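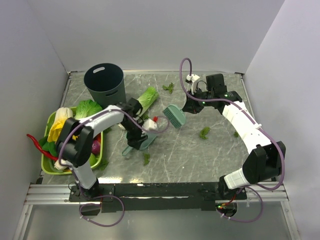
Figure 7.1 Mixed vegetables in a basket, with an open bin behind.

Chapter 7
Food waste and where it goes

In this chapter you will learn
how food is lost between the paddock and the plate
why food waste behaves differently in landfill and in compost
how a council collects and processes household scraps
how to read a simple waste audit

Key terms: aerobic, anaerobic, contamination, food loss, food waste, landfill gas, leachate, organics, waste audit

7.1 Starting with a cabbage

A cabbage takes three to four months to grow. In that time it uses water, fertiliser, soil nutrients and somebody's labour. It is cut, trimmed, cooled, packed, trucked to a market, sold to a shop and sold again to a household. If half of it is left at the back of the fridge until it goes soft, half of everything that went into growing and moving it has been used for no result.

This is the first idea in the chapter. When food is thrown out, the loss is larger than the food itself. Economists call the resources already spent on a product its embedded resources. For most vegetables the largest of these is water. For meat and dairy foods, it may be the land and feed needed to raise the animals.

The second idea is that food does not stop changing once it is in a bin. Bacteria and fungi break it down wherever it ends up. What they produce depends mainly on whether air can reach them. The same cabbage leaf can become part of a garden soil or a source of methane, depending on which truck picks it up.

7.2 Loss and waste

The words loss and waste are often used as if they mean the same thing. In this book they are kept apart.

Food loss happens before food reaches a shop. Hail damages a crop, a cool room breaks down, or the price falls so low that a grower ploughs the crop back in. Food waste happens in shops, cafes, canteens and homes. It includes food that was bought and never eaten, food left on plates, and food thrown out because of the date on the packet.

A further distinction is made between edible and inedible parts. Eggshells, tea leaves, bones and banana skins are usually counted as inedible. Some parts are harder to sort. The outer leaves of a cauliflower and the green tops of leeks can be eaten, but many households throw them away. When you compare two studies of food waste, check how each one has dealt with these in-between parts. A large difference in the results may come from nothing more than a difference in the definition.

7.3 What happens in the bin

In a compost heap that is turned regularly, oxygen moves through the gaps between the scraps. Aerobic bacteria use this oxygen to break the material down. They give off carbon dioxide, water and heat, and the centre of a large heap can become too hot to touch. After several months the material is dark, crumbly and smells of earth.

In landfill, waste is squashed by heavy machines and covered over. Very little oxygen remains. Anaerobic bacteria take over, and they produce landfill gas, a mixture made up mostly of methane and carbon dioxide. Methane traps far more heat than the same mass of carbon dioxide. Many modern landfills collect part of the gas through buried pipes and burn it, sometimes to make electricity, but some still escapes.

Water draining through the buried waste picks up dissolved material along the way. The liquid that results is called leachate. It has to be held by a liner and treated before it can be released.

7.4 Case study: Ulunbridge

Ulunbridge is a river town with 3151 households. Until recently each household had two bins, one for recycling and one for everything else. Food scraps went into the second bin and were carted to the regional landfill at Drulilura, 37 kilometres away.

The council wanted to know how much of this material could be composted. In October it carried out a waste audit of 400 household bins. The contents of each bin were tipped onto a sorting table, separated by type and weighed. Food made up the heaviest share, ahead of nappies, soft plastics and garden clippings. Much of the food was fruit, vegetables and bread. A good deal of it was still in its wrapping.

After the audit, the council gave each household a kitchen caddy and a third bin for organics. The bins are emptied every week, and the material is taken to a composting site on Ajayi Road, at the edge of town. There it is shredded, mixed with garden clippings and laid out in long rows called windrows. Machines turn the rows to let air in. The finished compost is screened and sold to orchards and to the public.

The main difficulty has been contamination, which means the wrong material in the bin. Plastic bags are the most common problem, followed by glass and food packaging. In the first three months, 265 bins were tagged with a notice asking the household to sort its scraps more carefully. Most were not tagged a second time.

The scheme also has costs. A third bin means an extra truck run, and the trucks burn diesel. Households in the hills outside Ulunbridge are not included, as the council judged the distances too great for the small amount of material collected. Those households can buy a Stetis compost tumbler from the council depot at a reduced price.

Check your understanding

1. Explain the difference between food loss and food waste. Give one case of each from your own area.
2. Why does landfill produce methane when a well-turned compost heap produces very little?
3. What is leachate, and why must it be contained?
4. Suggest two reasons why an audit held in October might give different results from one held in midwinter.
5. The Ulunbridge council left the hill households out of its weekly collection. Write a paragraph for or against this decision.

Activity 7A: A one-week kitchen audit

You will need a kitchen scale, a lidded container and a notebook. Ask the other people in your household before you begin.

Weigh the empty container and record its mass. Each evening for one week, weigh the scraps collected that day and sort them into edible and inedible parts. Write down why each edible item was thrown out, using short labels such as "too old", "cooked too much" or "did not like it". Draw up a table of your results and bring it to class. You will use it in section 7.5, where we look at how samples of this kind can mislead.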